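Naltdale Open (team tennis)

The Naltdale Open is an annual indoor team tennis competition held in Naltdale for amateur clubs. It is played in May on hard courts at the Costomby Racquet Center and uses a dual-match format, in which two clubs meet in a fixed set of singles and doubles matches and the club with more points advances. The event was started by Santino Henríquez, a former college coach, as a one-day meeting between the clubs of Costomby and Naltdale. It now has a main draw, a consolation draw and a separate qualifying stage.

Format

A tie consists of three doubles matches followed by six singles matches. The doubles matches are played at the same time on adjoining courts, each as a single set to six games, with a tiebreak at 6–6. The club that wins two of the three doubles matches receives one point. Each singles match is worth one point, so a tie has seven points in total and a club needs four to win.

Singles matches are the best of three sets. In the main draw the third set is played in full. In the consolation draw and in qualifying it is replaced by a match tiebreak to 10 points, with a margin of two. No-advantage scoring applies throughout: at deuce, a single deciding point is played and the receiver chooses the side. In mixed doubles, which is used only in the consolation draw, the server and receiver on the deciding point must be of the same sex.

Play in the main draw stops once a club has reached four points. Unfinished matches are recorded as such and do not count toward individual records. Consolation ties are played out, a rule kept from the earliest years of the event, when clubs had traveled for a single day and wanted full matches for every player.

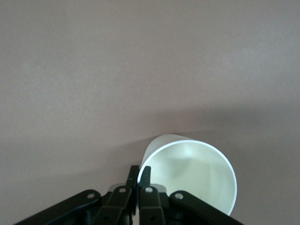
Lineups are submitted in writing to the referee 20 minutes before the start of doubles. A separate singles lineup is due within five minutes of the end of the last doubles match. Players must be listed in order of ability, and a captain may protest an opposing lineup only before the first ball of that stage is struck. Where a player withdraws after submission, all players below move up one position and the substitute enters at the bottom of the order. A player who retires from doubles with an injury may still play singles if the withdrawal was accepted by the referee and the player is ready when called.

Qualifying

Clubs that finished in the last four of the previous main draw enter directly. All others play through a regional stage made up of groups of three, with each club meeting the other two once. Group standings are decided by ties won, then by points won, then by the percentage of sets won, and finally by the percentage of games won. Clubs level on all four counts play a single doubles match, under the rules used for doubles in the main draw.

A player is eligible for a club if registered with it before the qualifying stage begins and if he or she has played in at least one of its league ties that season. Transfers between clubs in the same group are barred until the group is complete. Each club may name one player who does not meet the league requirement, provided that the player is not used above the fourth singles position.

Venue

The Costomby Racquet Center has eight indoor courts in two halls. The larger hall holds six courts side by side, which allows all singles matches of a tie to be played together. The smaller hall has two courts and is used for practice and for consolation ties when the schedule runs late. Seating is on one side only — a fixed stand behind the north baselines — and has a capacity of 296. Before the move to the current building, the event was played outdoors on the four public courts at Acuña Park, where singles had to be staggered and finals sometimes ended under lights. 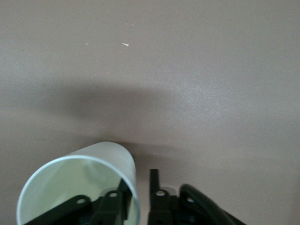 Tabletop with a few small specks on the surface.

Attendance is counted per session and added up over the event. The highest total on record, 1,345, came in the first year in which the final was played in the evening, at 7 p.m., instead of at noon. The evening start has been kept since then for the final only.

Officiating

A roving umpire is assigned to each pair of courts in the main draw. Players call their own lines, and the umpire may overrule a call immediately after it is made. The first overrule against a player carries no penalty; the second and each later one costs a point. In the final, every court has a chair umpire.

Trophy and awards

The winning club holds the Clestari Cup, named for the club that won the first dual-match edition, until the following May. The award for the best record at first singles is decided on matches completed, and a player must have finished at least 3 to be considered. No prize money is paid. Travel costs are met by the clubs, except in the final, where the host covers one night of lodging for each team.

See also
College tennis formats
No-advantage scoring
Match tiebreak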